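Variable star in the Huvalberg field, fading or just cloud?

peneo39
Posted September 29, 2022
Been following the star at the edge of the Cilura cluster since July. It has dropped nearly 4 magnitudes, or my eyesight has. Anyone else got estimates?

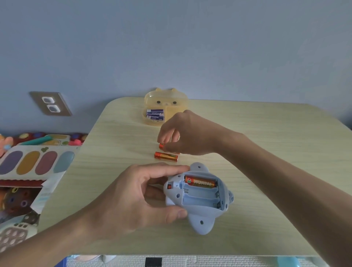 dimbulb_dobson
Which comparison stars are you using? Half of this forum's great fadings have been a bad chart and a thin layer of cirrus.

peneo39
The Siddiqui chart, star 2674 and the two beside it. Cirrus doesn't usually hang about for weeks, even over my house.

tauceti_tea
I get a drop too, but nothing like 4. More like half that, at 800 mm focal length and with a neighbour's security light joining in.

dimbulb_dobson
So we have two observers and two different stars. Splendid. 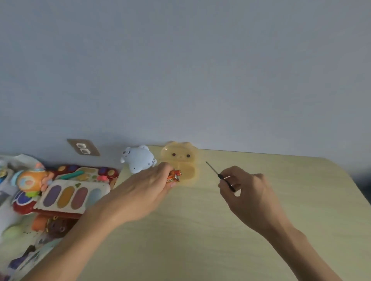 Small orange object in one hand, screwdriver in the other

peneo39
Same star, I checked the position twice. I'd still say it's a dust cloud passing in front.

tauceti_tea
Dust would redden it, and I see no change in colour. Can you post your July figures?

peneo39
Will do once I can read my own handwriting.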